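Bornasstead Community Hall: hire FAQ

How do I book?
Ring the hall office or fill in the form at the counter. Bookings open 11 weeks ahead.

What colour is everything?
Mostly grey.
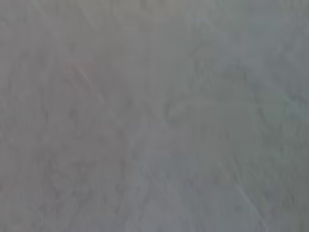 How many people fit?
300 standing, fewer with tables out.

When do we have to finish?
Music off at 10 pm, doors locked at 11.

Can I use sticky tape?
No. Use the hooks along the picture rail. Marks and scratches come out of your bond. 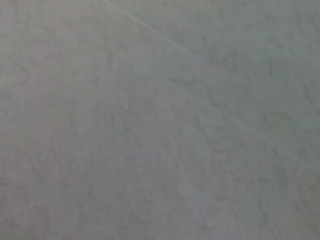
Is there parking?
Yes, off Golob Street. Please leave the 2 bays beside the bin enclosure free for the rubbish truck.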